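Flundale Boards > Workspace > Desk Items and Storage

Thread: Soft olive green bottle, no label, does it belong on a bench with electronics?

quillback
Posts: 187
I'm writing the desk rules for a shared workspace and I'm stuck on drink containers. The bottle in question is olive green, matte, with no markings on the side facing me. I think it came from a Zalier order in June, but the packing slip is gone. I want to know three things: whether a soft-sided bottle is acceptable near monitors, how to tell what it is made of without cutting it, and whether the finish can be labeled permanently.
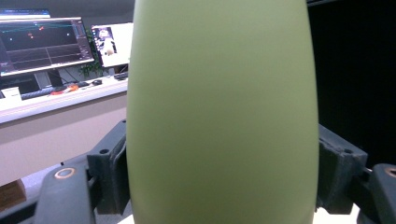 Side view, close. No text or seam on this face.

drumlin_k
Posts: 1,000
Material first. Matte and evenly colored tells you very little. Silicone, soft polyethylene and a rubberized coating over hard plastic can all look like that. Check the base for a resin code. If there is none, press the wall with a thumb. Silicone comes back fast and feels draggy. LDPE comes back slower and feels waxy.

Labeling depends on the answer. Most adhesives will not hold on silicone or polyethylene. Use a tag on a cord at the neck.

quillback
No resin code that I could find on the base. It feels draggy. The profile is widest near the middle and a little narrower toward the top, if that helps.

Ovidiu Chiriac
Posts: 300
The profile doesn't help with the material, but it does matter for the rule. A bottle with a bulge in the middle is easy to hold and easy to squeeze by accident. If the wall is soft and the lid has an open spout, squeezing it moves liquid. I would not allow it on the same surface as a powered screen. At our place the limit is a rigid wall and a screw lid.

drumlin_k
Disagree. Rigid bottles tip and roll, and they are heavier for the same volume. A soft bottle with a closed cap is no worse. The rule should be written around the closure and leave the wall out of it.

Ovidiu Chiriac
A closed cap is only closed when somebody closes it. You can't inspect that from across the room. You can see what kind of bottle it is.

quillback
Second photo, from the table by the wire rack. There is a faint crease low on the right side. Is that damage? 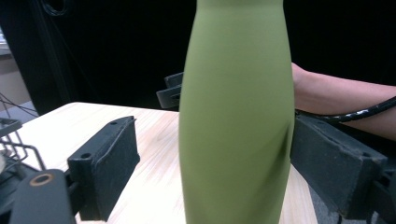 Upright on the wood table. Crease is low, on the right.

tarn_and_fell
Posts: 2
I had a Drestden bottle that did this. A crease in a soft wall is usually one of two things: the wall is under pressure at that moment, or it was stored folded and took a set. Take it out of whatever is touching it, fill it with warm water, cap it and leave it standing for an hour. If the line is gone, it was only compression. If it stays, run a fingernail along it. A smooth line is cosmetic. If you feel an edge, fill it to the brim, wrap it in a dry paper towel and check the towel in the morning.

drumlin_k
Agree with the towel test. I would skip the warm water until the material is known. Some coated bottles blister. Room temperature is enough to check for a leak.

tarn_and_fell
Fair. Warm from the tap, then. I did not mean a kettle.

neagu_bench
Posts: 187
Going back to the placement question. I see a cable running by the table. Whatever you decide about the wall and the cap, keep bottles and cables on different sides of the work area. Ours has a strip of tape down the table: liquids left, cables right. It has worked better than the written rule we had before, which went to a second page.

Ovidiu Chiriac
Tape on a light wood top will leave a mark when it is pulled up. Use a tray with a lip. It gives the bottle a fixed place and holds a small spill.

neagu_bench
The tape has been down for two years and I have no plan to pull it up. A tray takes up table that we don't have.

drumlin_k
A tray only holds a spill smaller than its own capacity. Work it out from the lip height and the inside dimensions before buying one. Most of the shallow ones hold less than a full bottle.

quillback
Did the towel test overnight with room temperature water, cap on. Towel dry at 8 a.m. The crease is fainter but I can still find it with the light at an angle, and there is no edge to it under a fingernail. I'm treating it as cosmetic.

Draft wording for the rule: capped containers only, placed on the opposite side from any cable, never on the same surface as a powered monitor. Wall material left out for now. Cord tag at the neck with a name on it.

Ovidiu Chiriac
I would still put the wall material in. Otherwise fine.

drumlin_k
Change "capped" to "screw-capped" and I have no objection. Flip lids open in bags.

quillback
Changed. I'm still looking for the Neagu cord tags in the short length if anyone has a source. The long ones hang down to the table.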